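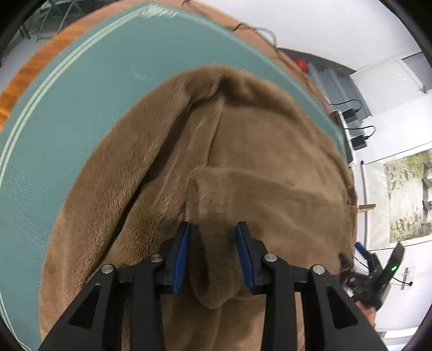
Robots and Everyday Work
Notes for Session 6: Can It Do the Laundry Yet?
Instructor: Thérèse Després

Welcome back, everyone! Last time we left off with the dishwasher question, and I promised we'd move on to cloth, so please bring your reading notes along with these pages.

Why cloth is hard

A mug has a handle, and the handle is in the same place on the mug every time you pick it up. A blanket doesn't give you anything so kind. Pinch it in one spot and the rest of it sags, bunches, or slides off the table, and now the shape you planned for is gone (anybody who has folded a fitted sheet alone knows the feeling). An engineer would say cloth has a very large number of possible states. I'd like you to be comfortable with that phrase by the end of the week.

Plush and fleece add a wrinkle of their own, if you'll forgive me. The surface looks lighter or darker depending on which way the pile lies, so a vision system can take a brushed streak for a fold. Two fingers can get hold of a raised fold fairly well. Finding a corner is a much slower business, and most folding methods want a corner first.

Where things stand

My short answer to "yet?" is: sometimes, slowly, and with somebody nearby. In the Breltance trials we read about, a two-armed setup was given 316 attempts at folding a hand towel. It finished 263 of them. That sounds pretty good until you remember that every towel was the same size and started out flat. With crumpled towels the team stopped reporting a success rate at all, and I want us to talk about why they might have done that.

On the shop floor the picture is a little sunnier, mostly in places where the cloth arrives the same way each time. Spyros Antoniadis will visit in the second hour to tell us about the sewing line at Nikum, so do think up a question or two for him.

For next time

Read the Ross chapter through page 232. Then fold one soft thing at home, using only a thumb and one finger of each hand, and write down each time you had to let go and start over. Half a page is plenty.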